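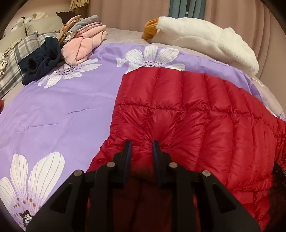
Figure 1. Parallel-finger gripper, hand-held, closed on a fold of a quilted down jacket.

Unit 6: Handling soft goods. Automation in garment care and what it changes for staff

Reading for this unit: chapter 3 of the course reader, the Votberg site notes, and the Brosetti task sheets. Bring the task sheets to the lab hour.

1. Scope

The unit covers the handling of clothing and bedding by grippers in commercial garment care: intake, sorting, folding, and packing. Washing and drying have been machine work for a long time and are left out. Handling has stayed manual at most sites, and most of the labor hours are in handling.

Two questions run through the unit. The first is technical: what does a gripper need in order to pick up, hold, and release a garment? The second concerns the job: when part of the handling moves to a machine, what is left for the person at the table, and is it the same job?

2. Why garments are hard to grip

A rigid part has a known shape. Once its position and angle are known, the grasp can be planned. A garment has no fixed shape. The same jacket can lie flat, bunched, or partly under another item, and each case needs a different grasp.

Terms used in the unit:

Pinch grasp. Two fingers close on a raised fold. Works on most fabrics if there is a fold to take. If the fabric lies flat, a fold has to be made first.

Edge grasp. The fingers take a hem or cuff. Gives better control of the garment's shape afterward, but the edge must be found.

Layer error. The fingers close on more than one layer when one was wanted, or on the item underneath as well.

Regrasp. Letting go and taking hold again at a better point. People do this without noticing. For a machine it is a separate step with its own time cost.

In Figure 1 the fingers have a narrow gap between them with the fabric pressed into it. The jacket has stitched seams running across it and puffy channels between the seams. For filled garments of this type, note three points when you plan the grasp:

a. The filling compresses, so finger opening is a poor guide to how much material is held.
b. A glossy nylon shell has low friction. Finger surface matters more than closing force. Too much force leaves a crease.
c. The seams give a natural place for a fold to form, and the grasp tends to be more stable along a seam than in the middle of a channel.

The jacket also lies on a printed sheet. A large print makes it harder for a vision system to separate the item from what is under it when the colors are close. Red on lavender is an easy case. The pink and gray garments in the heap at the upper left are a harder one: several items, folded and crumpled, partly covering each other. Decide which item you would take first and by what grasp, and write it down before the lab hour.

3. Hand-held grippers and the source of training data

A hand-held gripper has the same fingers as the machine version but is moved by a person. The person does the task, and the device records the motion and the view from the tool. The recordings are used to train the controller.

For a workplace, this has a consequence that is easy to miss in the technical literature. The skill being recorded belongs to somebody who does the job. At some sites the recording is done by outside operators working in ordinary rooms. At others the employer asks its own sorters and folders to do it during their shift. The second arrangement raises questions that should be settled before recording starts:

- Is recording time paid at the normal rate, and is it taken out of the piece count?
- Can a worker decline without effect on hours?
- Who may use the recordings, and for how long?
- Can the recordings be used to compare one worker's speed with another's?

4. Case: Votberg garment care

Votberg cleans and stores winter clothing for retail customers. Before the change, each sorter took items from the intake bin, checked the label and pockets, logged damage, and laid the item out for folding. The folder at the next table folded and bagged. Sorters and folders traded places every 2 hours.

The trial line, supplied by Brosetti, put a gripper cell at the folding position. In the trial period the cell handled 3,085 items. Plain items such as fleece tops went through with few stops. Down jackets and anything with a loose lining caused most of the stops.

Changes at the table:

4.1 Rotation ended. With no folding position to trade into, sorters stayed at intake for the whole shift. Folding had been the lighter position. Complaints about neck and shoulder strain came up in the first site review.

4.2 New work appeared. Somebody had to clear stops, re-lay items the cell could not take, and check bags. The work was not in any job description at the start and was done by whoever stood nearest.

4.3 Pace moved. Before, a sorter could let items build up for a minute and catch up later. The cell reports waiting time, so a short pause at intake now shows in the daily figures.

4.4 Damage checks improved in one respect and got worse in another. Sorters had more time for labels and pockets. The second look that the folder used to give each item was lost, and small tears were found later, at bagging.

Votberg later wrote a separate role for clearing stops, with a pay step, and put it into the rotation with intake. Down jackets went back to hand folding.

5. Comparison: Leitner

Leitner does hotel bedding. Items are flat, few in type, and come in large lots. Automation went further and with fewer stops, and fewer handling jobs remained. When you compare the two sites, separate the effect of the goods from the effect of management choices. The end of rotation at Votberg was a choice. The stops on down jackets were not.

6. Lab hour

Work in pairs. Each pair receives one filled garment and one fleece garment.

Step 1. Lay the garment on the table in a loose heap.
Step 2. Pick it up with thumb and one finger only, one hand, no smoothing.
Step 3. Record the number of regrasps needed to get it flat.
Step 4. Repeat with the other garment.
Step 5. Fill in the Brosetti task sheet as if for a machine, one line per motion.

7. Written work

Two pages, due 01/07/2026. Take one position at a workplace you know. List its tasks, mark those a gripper cell could take, and describe the position that is left. State who would clear the stops and how that work would be paid. Pay data, if used, must have a source.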